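Tandine User Guide
Section 6: Setting Up a Training Plan

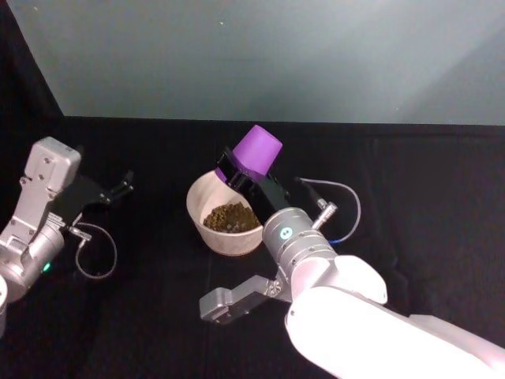
Purple cup tilted over an off-white bowl.

This section covers first-time setup of a training plan in the Tandine app. It assumes that you have created an account and paired a heart rate sensor (Section 3). Plans can be created on a phone or tablet. The watch app can run a plan but cannot create or edit one.

6.1 Before you start

Charge the sensor and wet the contact pads on the strap. Check that Location is set to "While using the app" in the phone settings. Outdoor runs recorded with Location off will show time and heart rate only.

Caution: Consult a doctor before you begin a plan if you have a heart condition, are pregnant, or are recovering from an injury. Heart rate readings in the app are not medical data.

6.2 Create the plan

1. Open the app and tap Plans, then New Plan.
2. Select a goal: Strength, Run, Mobility, or Mixed.
3. Set the number of sessions per week. The minimum is 2 and the maximum is 6.
4. Select your equipment. If you train without weights, select Body Weight Only.
5. Enter the result of your most recent fitness check. If you have not done one, tap Run Check Now. The check takes around 26 minutes, including warm-up.
6. Review the draft schedule. Drag a session to move it to another day.
7. Tap Save and Start.

Note: The start date cannot be changed after step 7. To use a different date, delete the plan and create it again. Completed sessions stay in your history.

6.3 Set heart rate zones

1. Go to Profile > Zones.
2. Select Automatic or Manual.
3. For Manual, enter the upper limit of each zone in beats per minute. Each limit must be higher than the one before it.
4. Tap Apply.

Automatic zones are recalculated after every third recorded session. Manual zones stay as entered until you change them.

6.4 Missed sessions

A missed session moves to the next free day. If three sessions in a row are missed, the plan pauses and the app asks whether to resume or to repeat the current week. Repeating a week resets its load targets — it does not remove recorded results.

Caution: Do not combine missed sessions into a single day. The app does not adjust rest times between sessions added by hand.

6.5 Sharing a plan with a coach

Tap the menu icon on the plan page, then Share, and enter the coach's account email. A coach can edit future sessions but cannot see body weight or sleep data unless you turn these on under Privacy.

To stop sharing, tap Remove next to the coach's name. Changes the coach has already made stay in the plan.

Last revised 18/01/2026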